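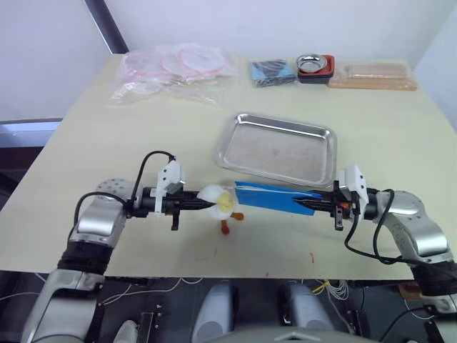
Slide 1: White plush duck toy, held up in front of a steel tray.

Speaker notes – Small parts and seam testing for soft toys
Prevville, 2022-10-06

Slide 2. Scope
Covers sewn plush for children under three. Electronic toys are in the afternoon session. Mention that the handout uses the older section numbers; the slides use the new ones.

Slide 3. Where seams fail
Most of the failures logged at the Thevar lab are at the closing seam, where the filling goes in and the last stitches are done by hand. Limbs come second. A limb sewn into a body seam fails differently from one sewn on afterward – show both diagrams before taking questions.

Slide 4. Sampling
The Brimutport line pulls 2 pieces from each lot of 300. Lots of 500 are split before sampling. Do not compare these results with the January data, which came from a single lot of 200 and used the old thread.

Slide 5. Conditioning
Samples rest in the test room overnight. Wash samples go through the full wash and dry cycle first, then rest. Record the room reading at the start of each pull, including repeat pulls.

Slide 6. Clamping
Clamp fabric only. If the jaw catches filling, the load reading is high and the result is void. Apply the load evenly, hold, release, then inspect the seam under the lamp. An opening that lets filling through is a fail even if no thread is broken.

Slide 7. Records
Visent forms now have separate fields for seam location and stitch type. Older forms had one free-text field, and those entries have been left as they were.

Pause for questions before slide 8. Skip slide 9 if running late – the same table is on page four of the handout.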